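How to fold a large towel or throw without a table

Folding a bath sheet or a fleece throw on a bench or bed is easy enough. Folding one standing up, with nothing to lay it on, takes a bit more practice, and it is the way most of our linen gets folded. The method below works for anything up to the size of a single-bed blanket. For queen size and over, get a second person.

Before you start

Make sure the item is fully dry, including the hems. Thick hems hold water longer than the middle does, and one damp edge will make a whole stack smell by October. Shake the item out once, hard, and pick off any lint. Stand where you have clear floor on both sides so the ends don't drag over shoes or chair legs.

Step 1. Find a corner

Pick up any corner and lift it well above the rest of the cloth. Let the weight hang. Run your other hand along the edge from that corner until you reach the next one. Follow the short edge if the item is a rectangle. If you come to a seam in the middle of the cloth, go back and start again from the corner.
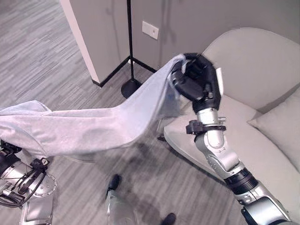

Corner held high, with a twist in the cloth near the hand.

A twist close to the gripping hand is common with soft fabrics. Don't pull against it. Loosen your other hand, let that side drop, and turn the held corner until the cloth opens out. Pulling a twisted fleece tight sets a crease that will still be there when you unfold it.

Step 2. Open the edge

Hold a corner in each hand, palms facing you, and move your hands apart until the top edge has only a slight sag. It does not need to be tight. If one side droops lower than the other, you have probably picked up a fold of the side hem instead of the corner. Put that side down and find the corner again.

Give the cloth one gentle flick to drop the lower folds. Check that the bottom hem hangs level. Waffle weave will often hang crooked after a hot wash -- go by the top edge and ignore the bottom.
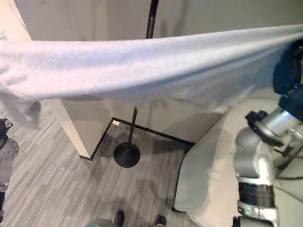
Household Skills Group, Sallavley

Step 3. First fold

Bring your right hand to your left and pass the right corner over, so that both corners are in the left hand. Slide your right hand down inside the new fold and run it along to the far end. You now have a piece half as wide. Bath sheets need this fold only once.

Step 4. Second and third folds

Tuck the top edge under your chin, or hold it against your chest if you'd sooner not, and bring the bottom hem up to meet it. Smooth downward with the flat of your hand. Then fold in thirds for a shelf or in half for a drawer. Throws are bulkier, so stop at halves.

Step 5. Stack

Place each piece with the rounded fold facing out. Keep stacks to six for towels and fewer for fleece. Towels and throws go on separate shelves, as fleece sheds onto cotton, and white items show it worst.

If the fold comes out uneven

Open it back to Step 2 and start from there. Trying to straighten a finished bundle by tugging at the corners takes longer and looks no better.

Instructions by Quyên Quách, checked by Tâm Thái. Last revised July 31, 2024.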